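Automation at Sulten stores

8 min read

Sulten is a chain of self-service stores selling groceries, household goods, clothing and seasonal items. The company began automating parts of its store work under a program called Pomo, which covers stock counting, replenishment orders and the assembly of customer orders placed online. The program is used in 17 stores. Its main physical equipment is a backroom storage and retrieval system named Deder and a shelf-scanning robot named Shim. Most handling of goods on the sales floor is still done by hand.

Background

Before the program, stock in each store was counted by section clerks, who walked the aisles with printed lists and entered the results at a terminal in the backroom. Orders to the warehouse were written by department heads. Online orders, which the company first accepted as a phone service, were assembled by whichever clerks were free, and the lists were printed in the order the customer had entered the items. A clerk could cross the store several times for a single order.

The company's head of store operations, Dong-geon Ki, proposed a single system that would keep the stock record and also direct the people and machines using it. The proposal was approved in April and the first store was converted the same year. Earlier attempts to automate single tasks, including a motorized pallet mover and an automatic label printer, had been dropped at most locations. An internal review found that each of these had saved time for one group of workers and added work for another. The label printer, for example, produced labels faster than the floor staff could place them, and sections with frequent price changes went back to cards filled in by hand.

Equipment and software

Pomo is the name of both the program and its central software. The software holds a location for every article, down to the shelf level, and assigns tasks to clerks through handheld terminals. Each task consists of an article, a quantity and a location. The terminal does not show the whole list unless the clerk asks for it.

Deder is installed in the backroom. It is a closed block of racking in which small shuttles move plastic totes to a hand-in window. It handles boxed and canned goods, bottled drinks, detergents and other items with a regular shape. A clerk at the window takes the requested item from the tote and places it in the order crate. Restocking is done at a second window on the opposite side. The shuttles run inside a locked enclosure, and only maintenance staff may enter it, with the power isolated.

Shim is a wheeled robot with a mast of cameras and a barcode reader. It travels the main aisles before opening and reports empty shelf positions, missing price labels and articles in the wrong place. It has no arm and cannot move goods. Its reports are turned into tasks by Pomo and assigned to the first shift.

Work that remains manual

Several product groups were left out of Deder from the start. They include fresh produce, bakery goods, hanging clothing, toys in odd-shaped packaging, and paper goods such as gift bags and wrapping. These are collected from the sales floor with an ordinary shopping cart.

Gift bags are the group most often mentioned in the company's training material. They crease easily, their handles catch on one another, and bags of the same size and color may carry different patterns. Trials with a suction gripper at the Deder window were stopped after the gripper lifted bags by one side panel and bent them, and a two-finger gripper tended to close on the handle cord. The articles also change with the season, so that measurements and photographs entered in the system are soon out of date.

A clerk collecting such an item takes it from the shelf, checks both faces and the handle, and places it in the cart on top of heavier goods. If the pattern ordered is missing, the clerk may choose a near match, but must record the choice on the terminal. Patterned bags are stored under one article number per price, so the final selection depends on the person doing it.
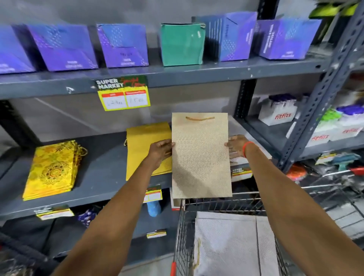
A beige gift bag with an embossed lattice pattern and gold rope handle, held over a shopping cart beside the gift bag shelves.

Changes in staff duties

The largest change was in the work of the section clerks. Under the older arrangement a clerk looked after one section, knew its suppliers and its slow articles, and decided when to refill. Under Pomo the decision to refill is made by the software, and clerks are sent to whichever section has the next task. The company describes this as a gain in flexibility. Staff surveys recorded a more mixed view. Clerks reported less walking and fewer arguments over who should assemble online orders, and also reported that they knew the goods less well and were less able to answer customers' questions.

Counting by hand was reduced to the product groups that Shim reads poorly. These are mainly goods without a flat printed face toward the aisle, goods stacked flat on top of one another, and open boxes holding loose items. In these sections the stock record is corrected by a clerk on each shift. Handwritten price cards are a further source of trouble, as the robot reports them as missing labels. The reports have to be cleared one at a time, and some stores have taken the affected shelves off the robot's route.

Two new positions were created. The window operator works at Deder and is responsible for the accuracy of the crates leaving it. The floor coordinator receives the list of tasks the system could not assign or complete and settles them with the clerks. Both positions were filled from existing staff in most stores. Training for window operators takes 3 days, and that for coordinators takes 5 days, including time spent with the outgoing department head.

The position of department head was ended in the converted stores. Some of those affected became floor coordinators, others moved to stores outside the program, and several left the company. Sulten has not published the number.

Pace and rest

The handheld terminals record the time at which each task is accepted and finished. In the first version of the software a target time was shown on the screen, calculated from the distance and the quantity. The targets took no account of crowded aisles or of goods that had to be checked for damage. Clerks responded by accepting the short tasks first and leaving fragile or mixed items until late in the shift.

Zodwa Tshabalala, who represented floor staff in talks with the company, asked for the display to be removed and for task times to be left out of individual reviews. An agreement dated August 30, 2023 met both requests. Task times are kept for planning and are reported by store. The agreement also set a limit on continuous work at the Deder window, after which the operator changes places with a clerk on the floor. Window work involves standing in one place and repeating the same reach, and complaints of shoulder pain had risen in the first stores to receive the system.

A further clause allows clerks to refuse a task and state a reason. The most common reasons entered are "item damaged," "wrong location" and "aisle blocked." The entries are reviewed by the floor coordinator and have been used to correct shelf locations in the stock record.

Effects on service

Orders made up entirely of goods stored in Deder are ready sooner than before the program. Mixed orders gained less, because the crate waits at the window until the items from the floor arrive. In periods of heavy demand for gift and holiday goods the floor items decide the time of nearly every order, and stores add clerks to those sections.

Errors in packaged groceries declined after the conversion. Errors in goods chosen by pattern or color did not change noticeably. Customers may add a note to such items, and the note is displayed to the clerk when the task is accepted. An early version of the terminal cut off long notes in the middle, which led to a number of returned items before it was corrected.

Later development

Sulten has continued to test grippers for soft and folded goods at one store, using articles withdrawn from sale. Ki has stated that paper goods and clothing will stay with floor staff until a machine can handle them without more damage than is now recorded. The staff side has asked to be informed before any test is moved to the sales floor.

A revised Shim with a lower camera is in use at 2 stores. The lower camera was added to read labels on the bottom shelves, which the earlier model often missed when a cart or a pallet stood nearby. The stores using it have kept the manual count for gift bags and wrapping.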